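Re-oiling a pale veneer dining table - hardwax or water-based poly?

grisgate_shed
The top is a light timber veneer and I want to refinish it without it going yellow. The old coat is some kind of lacquer, 14 years old, and it has gone dull where the plates sit. I was going to scrape it, sand to 180 and put on two coats of hardwax oil. Does anyone have long-term results on a pale species?
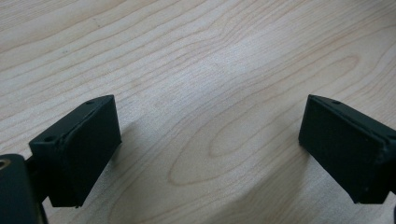 okeke_joinery
Moderator, Finishes and Coatings

Don't scrape a veneer. The face is probably 0.6 mm or less and a card scraper will find the substrate at the first low spot. Clean it with a mild detergent, let it dry overnight, then scuff with 240 by hand, with the grain. If the lacquer is still bonded you can coat over it, but only with another film finish. Hardwax needs bare timber.

On colour, oil will warm any pale species. Water-based poly stays closest to the raw colour. Three thin coats, light cut-back between the first and second.

tristness
Disagree on the poly. I did a birch top with it in February and the first hot casserole dish left a white ring straight through the mat. Hardwax marks too, but you can fix a patch the size of a saucer without stripping the lot. With poly you're back to sanding the whole surface.

Also, a white-pigmented oil holds back most of the yellowing. The tin I bought at Clastivard was $39 and did the table with plenty left over.

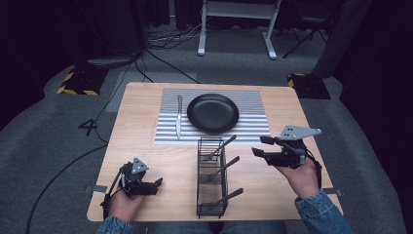 The other thing I'd look at is what you put on it after. Give either finish 14 days before anything stays on it overnight. Mats with a rubber or PVC backing are the worst, as the plasticiser migrates and leaves a tacky patch. Woven cotton is fine.

okeke_joinery
A white ring after one dish sounds like it hadn't cured. How long did you leave it?

tristness
Nearly 29 days. Heated room, window open.

okeke_joinery
Then I'd suspect the product. A two-pack water-based poly with the proper hardener is a different thing from the single-pack cans at the hardware store. I wouldn't judge one by the other.
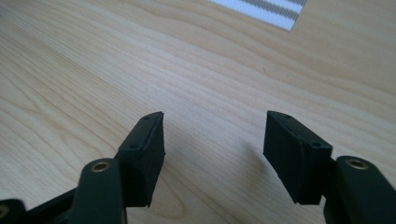

Pale veneer top, flowing grain.

grisgate_shed
Thanks both. Did a water drop test near one end. It beaded in the middle of the drop and soaked in at the edge, so I take it the lacquer is partly gone. Does that rule out coating over?

okeke_joinery
It does for me. You'd get a patchy colour under the new film. Chemical stripper, plastic scraper, then 180 by hand. No orbital near the edges.

tristness
Agree on the stripper. Still say oil.

Contact the moderators | Copyright Grisgate Woodwork Forum | Back to top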